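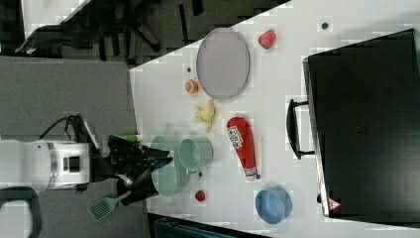
Last changed: November, with a new bit on plush toys and a correction under "Glue"

I have had a white table in every place I've lived, including the apartment over the bakery in Droselton where you could write your name in the flour dust by lunch. People keep telling me to get a dark one. I don't want a dark one! A white top shows you the mess, you wipe up the mess, and supper goes on a clean table. What follows is how I keep mine decent, plus a few kitchen odds and ends that have crept onto this page over time.

Your table might be laminate, paint, solid surface or something else again, so try everything on the underside first. I mean it about the underside. I once went straight at the top of my aunt's painted one with baking soda and left a dull patch the size of a saucer.

Everyday wiping

Warm water, one drop of dish soap, a cloth you've wrung out hard. Wipe, rinse the cloth, wipe again, dry with a towel. The second wipe is the one everybody skips, and soap left behind is what makes a white top feel tacky by evening (then it grabs every crumb and you think the table is old). I quit using spray cleaner for daily wiping years ago and don't miss it.

Crumbs first, always. Wiping crumbs with a wet cloth makes paste. I use a bench scraper held nearly flat, or the edge of a postcard.

Red and orange stains

Ketchup, tomato sauce, curry, the powder off cheese snacks. If you catch ketchup while it's fresh it's nothing, soap and water. If it sat through a movie, lay a soapy cloth over the spot for ten minutes and then wipe. For what's left I make a paste of baking soda and water, soft as yogurt, leave it on until it starts to crust at the edges, and lift it off with a damp sponge. No scrubbing.

Turmeric is its own problem. I had a yellow ring from a rice pot that laughed at the paste, at lemon juice, at everything. In the end I moved the table under the window and let the sun have it. It took most of a week but it went — and now that's the first thing I try.

Strawberry juice fades with plain white vinegar and water, half and half, as long as you rinse after. Keep vinegar off marble or any other natural stone.

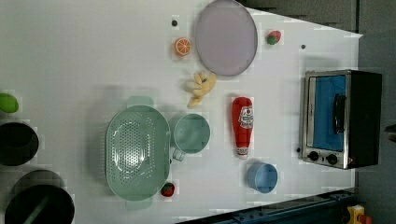
Toy food and play dishes

My sister's kids leave their pretend groceries at my house, so I've become the laundry for those too. Hard plastic fruit and play plates get a bath in warm soapy water, a going-over with an old toothbrush, and a night on a towel. Anything hollow with a hole in it I don't dunk at all, I wipe it. Water gets in and doesn't come out and then one day you squeeze it and, well.

Plush fruit and vegetables go in a pillowcase with a knot tied in the top, cold water, gentle cycle, a small amount of detergent. No dryer. Pull them back into shape while they're damp and put them somewhere with moving air. Loose flaps and leaves are better laid out flat or they dry with a crease you'll be looking at forever. If there's a label, read it before you listen to me.

Scratches and dull spots

You can't fix a deep scratch in a laminate top, and I'd be suspicious of anything in a bottle that promises it. On a solid surface you have more room. Mine at the Skendlow house was solid all the way through, and I took the haze out with 3000 grit wet paper, a spray bottle and a lot of patience, in little circles, wiping every minute to check. Do a patch bigger than the haze or you'll see the border. Don't do this to laminate or paint!

Metal marks are different. Those gray lines from pan bottoms look like scratches and mostly aren't, so try a damp melamine sponge with hardly any pressure before you start grieving.
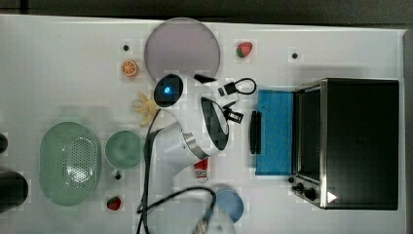

Trudy Gilchrist wrote in to disagree with me on the melamine sponge. It took the shine off her countertop in one go, she says, and she'd rather live with pan marks. She uses a little cream of tartar on a wet fingertip instead, and rinses. I tried it on two marks and it did work, slower, so put me down as converted for glossy tops.

Glue, tape and price stickers

I used to say nail polish remover in this section. Please don't, it can eat plastic and paint. Cooking oil on a paper towel, left on the sticker for twenty minutes, then a plastic scraper or an old library card. Wash off the oil with soap afterward. Candle wax wants a bag of ice on top until it's brittle, and then it pops off in one piece if you're lucky.

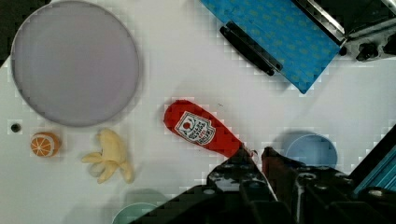 Spatulas and other plastic tools

Slotted ones hold grease in the slots. A pipe cleaner dipped in dish soap goes right through, and I keep a few in the drawer for that and for the spout of the teapot. If nylon edges have gone fuzzy or started to melt, toss the thing. For a smell of onion that won't leave, soak it in warm water with a spoonful of baking soda overnight.

Still on my list: pen ink on paint, and that sticky ring under the honey jar.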